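The Sterau Bookshelf Backdrop is a large sheet printed with a picture of white wall shelves. It hangs behind a table, a desk or a product display, and the idea is that it fills a bare wall with something more interesting than paint. It costs $60 from Cukex, which is the only seller we found that carries the full-size version. Other sizes are listed but were out of stock when we ordered.

We wanted it for tabletop work: small household objects, ordinary light, a plain wall behind. It has been up for 4 months now, with a break in the middle when the room was used for something else and the sheet went back in its bag.

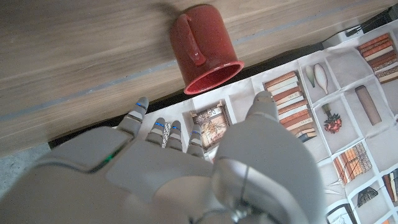

**DULUTH, Minn., 5th June**

The first thing to know is how it arrives. It comes folded, in a flat bag, with a card of instructions. There is no tube and no roller. We would have paid a few dollars extra for a tube, because the folds are the main weakness of this product and they start in the package.

The card says to hang it and leave it overnight. We did, and the long bends dropped out of it. The sharper creases stayed. They soften over the first week or two and then stop improving. If your work keeps the backdrop well behind the subject, the creases matter very little. If you point anything at the sheet from close up, you will see them, and side light makes them worse. Move the lamp to the front if you can.

Hanging it took two people and a stepladder. The sheet has no pole pocket. You get 3 clips in the bag, which is too few for something this wide, and we bought more at a hardware store. With only the supplied clips the top edge sagged between them and the shelves looked bent. A straight top edge makes more difference to this backdrop than anything else you can do, since the eye picks up a crooked shelf line right away.

The print is the best part. The design is a set of white cubbies in different sizes, filled with books, vases, flowers and small framed pictures. The colors are quiet. Orange is the strongest of them, on the book spines, and the rest is mostly cream, tan and brown. The white of the shelves is a true white in daylight and goes slightly yellow under household bulbs, like any white thing would. 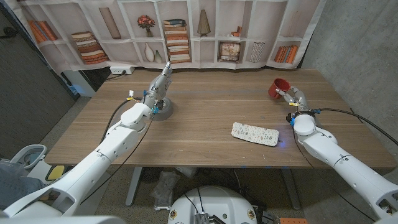

**Leonie Gilchrist**
*Home and Workspace Reviewer, Skedeo*

Color was what I worried about most before buying. A busy background can swallow a small object, and a bookshelf is about as busy as a background gets. I chose a red mug as the main test piece because the print has red flowers and plenty of orange in it, so a red object had the best chance of getting lost. It didn't. The printed reds are duller than the glaze, and the mug kept its outline.

Pale things are harder. The patterned off-white piece we kept on the table is fine when it lies flat, because then it has brown wood around it. Stood up against white shelves, a pale object needs help from the lighting. Gray is somewhere in between. A roll of tape lying on its side was no trouble at all.

I would pair the backdrop with a medium or dark table. We used a brown wooden one with a visible grain and the two go together well. I also tried a white folding table, borrowed for an afternoon, and the tabletop and the shelves ran into each other. A gray cloth over it solved most of that.

Scale takes some thought. The printed books and vases are a set size, and whatever you put on the table gets compared with them. Keep the table close to the sheet and a coffee mug looks reasonable next to the printed objects. Pull the table well forward and the mug starts to look too big for the room it is supposed to be in. I ended up leaving only a narrow gap between the back edge of the table and the sheet. The bottom of the backdrop needs watching too, since the print simply ends with no baseboard or floor.

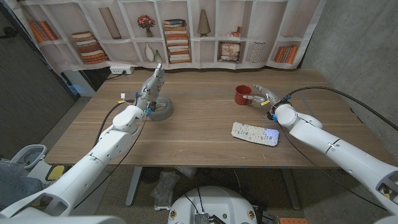 *Red mug at the back of the table, with the printed shelves behind.*

Does it look real? From across a room, for a second, yes. On a video call with the background a little soft, it passes well enough. In a sharp photo it looks like a picture of shelves. The shadows are printed in and all fall one way, so if your own light comes from the opposite direction something feels wrong even when you can't name it. I wish Sterau printed the direction of the light on the card. You can work it out in a minute by looking at the insides of the cubbies.

The titles on the spines can't really be read, and I count that as a plus. I have used backdrops with stretched, misspelled book titles that people in meetings kept asking me about.

A few practical notes from the months of use:

- **Glare.** Low in most positions. Under a bright ceiling light aimed at the wall there was a soft shine across the upper part.
- **Cleaning.** The card says a dry cloth only. I got a coffee splash off the lower corner with a barely damp one and saw no change in the ink.
- **Weight.** My kitchen scale gave 971 grams with the bag. Ordinary spring clips hold it.
- **Smell.** There was an ink smell for two days. It went away with a window open.
- **Storage.** It has to be refolded on the old lines or you end up with a second set. I now roll it on a cardboard core left over from carpet.

Anything that leans on the sheet makes it move, and a moving bookshelf looks silly. The same goes for a fan or an open door. We weighted the lower edge with a strip of lath taped along the back. Sterau could sew or glue something in there for very little money.

I compared it with the Gökçe panel, which is a stiff board with a similar shelf design. The Gökçe has no creases and doesn't sway, and if I had a spare wall and never needed to move it, I would buy that one. It does cost more than twice as much, it won't fit in a small car, and one corner of ours was crushed in shipping. The print is also darker and more crowded, with less white showing.

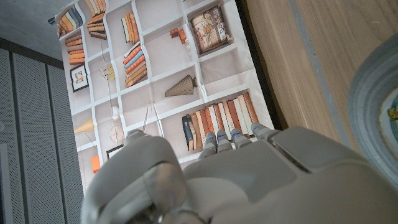
Muammer Türkmen wrote to us after we mentioned the creases in March, and says a handheld steamer used from the back, on low, took most of them out of his. He kept it moving and stayed a hand's width away. He also said that ironing his first one, with a towel in between, left a shiny patch across one of the book stacks that never came out, and that Cukex would not take it back.

I tried the steamer on one lower corner after reading that. The corner is flatter than it was, and I saw no damage. The instructions say nothing about steam either way, so treat it as your own risk and start somewhere that won't show.

Returns are the other thing to check before you buy. Cukex gives you two weeks, and the sheet has to go back in its original bag, folded the way it came. Take a picture of the folds before you open it up.

**Good:** quiet colors, clean print, light to hang, small objects stay readable in front of it.

**Less good:** stubborn fold creases, not enough clips, no weight in the lower edge, no storage tube.

**Price:** $60, clips included, delivery extra.

**Rating:** 4 out of 5 for tabletop use. For close-up work where the background has to be sharp, I'd take a point off and look at the Gökçe first.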